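# astard-sim

Simulation files for Astard, the small desk arm we are building in the shared workshop on Gitum Street. Samah Mahrous drew the parts, and Deirdre Mulligan keeps the scripts running.

## Contents

- `arm/` – meshes and joint limits
- `worlds/` – floor, mat and base plate
- `runs/` – 223 saved runs, 2,886 files in all
- `tools/` – export and playback

## Setup

Install the packages in `requirements.txt`, then:

```
python tools/play.py --world mat --run 44
```

The first load takes around 40 seconds. Later ones are quicker.

## Notes on the world

The arm is bolted to a square plate with a hole near each corner. Plate and mat are both turned so a corner points up in the top view. Joint zero is measured from the plate, so don't straighten it without redoing the offsets.

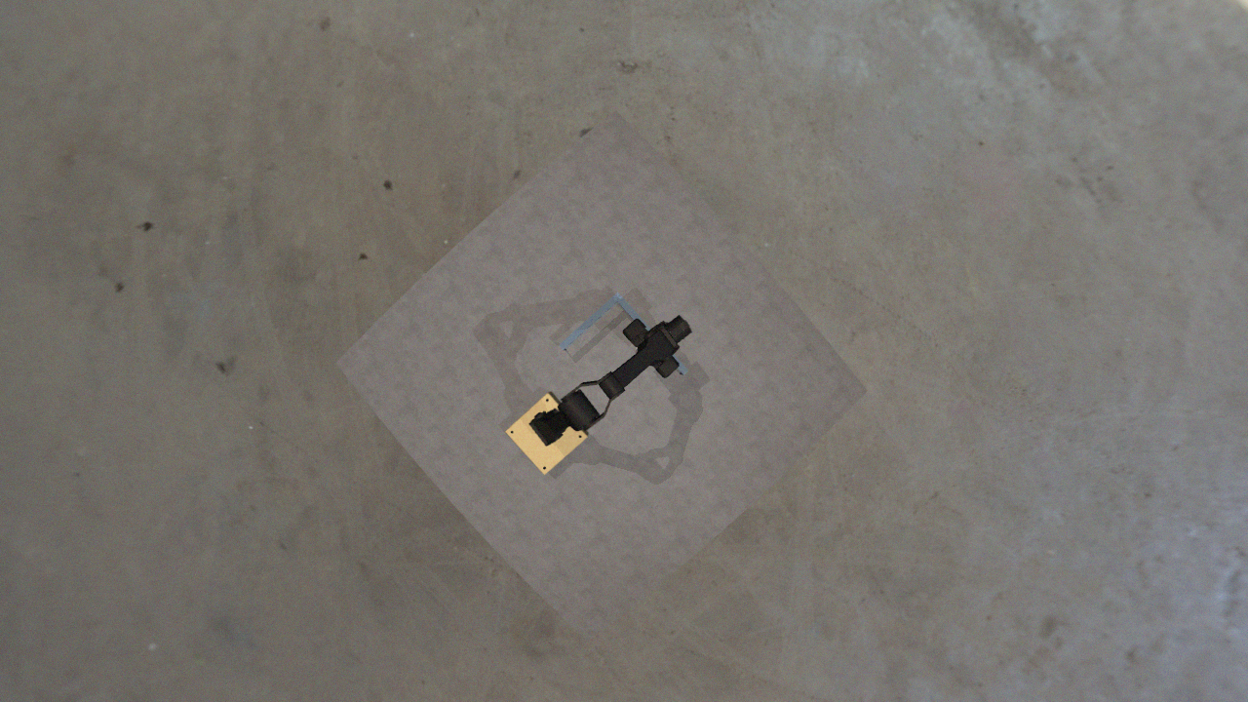 Shadows are on by default. Pass `--no-shadows` on a slow laptop – the joint logs come out the same either way.

## Known problems

- The shoulder mesh is heavier than it needs to be.
- Runs saved before April use the old joint names. `tools/rename.py` fixes them in place, so make a copy first.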